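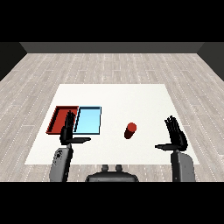

By Annelore Hollmann, Modau Laboratory for Manipulation Research
Speaker notes, spring methods session
4 min read | 12 shares | 0 comments

Talks > Methods > Simulated sorting

Opening (keep this short)

Good afternoon, and thank you to the session chair. I am presenting joint work with Emanuel Avram and Dulce Alvarado on how a policy for a two-handed humanoid should be scored when the task is simple and the choice of arm is left open. The method is called Cladberg.

The task is sorting by color. A cylinder starts on a white work surface, and it belongs in the tray of the same color. Please note for the audience that both trays are on the robot's left, so a cylinder that starts toward the right side has some distance to travel. The policy may carry it with one hand or pass it from one hand to the other.

Data

We collected 2767 demonstrations in simulation through teleoperation. After review, 1938 were kept for training. The remainder were set aside for timing faults or for a dropped object. Teodor Ursu led the review and wrote the acceptance rules, which are printed in the handout. Refer questions on the rules to him.

[Pause. Next slide.]

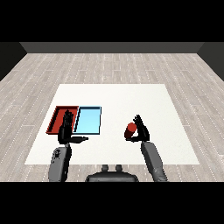

Cladberg divides each trial into 4 stages: reach, grasp, transfer and release. Each stage is scored separately, and a failed stage ends the trial. The usual practice of reporting a single success rate hides where a policy goes wrong, and two policies with the same rate may need very different repairs. With the red cylinder held in the right hand and the red tray across on the left, the transfer stage still has to be completed, and a single end-of-trial score would give no credit for the grasp. Our scoring records the two separately.

Results

We ran 1065 evaluation trials. Reach and grasp were steady across starting positions. Most of the lost trials were lost in transfer, mainly when the cylinder began on the side away from the trays. The baseline policy, Poline, showed the same pattern but lost more trials at the grasp. Do not read the table aloud – point to the transfer column and move on.

If asked why the room is so plain: the walls, floor and lighting were held fixed so that changes in score could be traced to the policy. Rodica Furtună is preparing a second set with varied surfaces, planned for April.

Limits

All results are from simulation. We make no claim about hardware. The cylinder is a forgiving shape, and flat or soft objects have not been tested. Contact settings in the simulator were tuned once, before data collection, and left alone after that.

Closing

Thank the Pascu Fund for its support. The scoring code and the acceptance rules are available on request from the laboratory. Leave the stage diagram on the screen during questions.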